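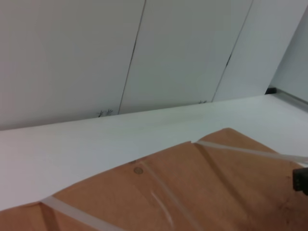
Perception: where we've got to in May

Hello Fiona, this is the software half of the Prodgate update, and Ross will send you the hardware costs separately (he promises!).

The big job this month was edge finding on flat cardboard boxes. Our old code liked a box seen square on and got muddled as soon as the wrist tilted and the top edge ran off at a slant. Strapping tape made it worse – a shiny strip across brown card looks a lot like an edge, and so does a long crease. I've rewritten that bit so it fits the outline first and only then asks what the lines inside it might be.

I ran it over 1749 saved wrist views from the Fumville bench. It now gets the outline right in 84 per cent of them, and most of the misses are glare on the tape. I'd like to try two shots from slightly different angles and keep whatever both agree on.

Planning has had less love, I'm afraid. The approach path still takes more than 400 milliseconds to work out, and Ross wants that down before we go near the Baird trial. I've a fair idea where the time goes (we check for collisions with the table far too often) and I'll start there.

One ask: could Drendow stretch to another 30 hours of labelling? Creases are what we're short of.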